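Teleoperated Demonstration of Sheet-Metal Transfer
Project report, Vostenico teaching lab, 7th March

3. Data collection

The task was to move stamped sheet-metal parts one at a time between a parts bin and a rubber mat on the lower work surface. Two arms were set up at the cell, each with its own end effector. Both were driven by remote control from the Graltau station, with the operator watching the head camera feed.

We recorded 50 demonstrations in sessions of 10. An attempt was stopped and discarded if the part slipped or if the operator paused for more than 15 seconds. Arm poses, gripper commands and head camera video were logged to the Claltotau server under a shared clock. 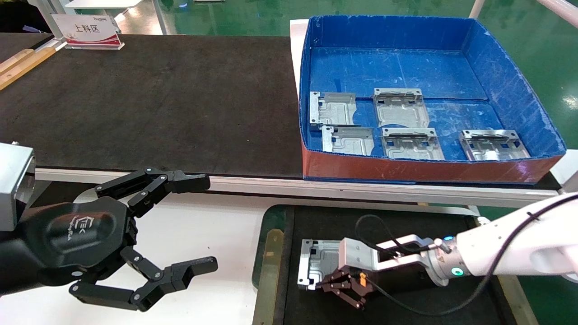
Contact with the mat was the hardest part of the task to demonstrate. The operator has no force feedback, so the height of the fingers has to be judged from video alone. Early attempts pressed the part into the rubber before the gripper closed. We lowered the speed scaling near the mat and added a 2 mm stop above the surface, which the operator can override with a foot pedal.

Grip location also varied between operators. The parts have raised tabs and rectangular cutouts, and a grip across a tab gave a tilted pose on release. The written instructions were changed to ask for a grip on a flat edge. Demonstrations recorded before this change are kept in a separate folder and were not used for training.

3.1 Replay check

Each accepted demonstration was replayed open loop before it entered the training set, using the Lund replay script with the bin at its taped position. Replays that missed the part were flagged for review. The remaining open item is the clock offset between the gripper log and the video, to be measured again before the July sessions.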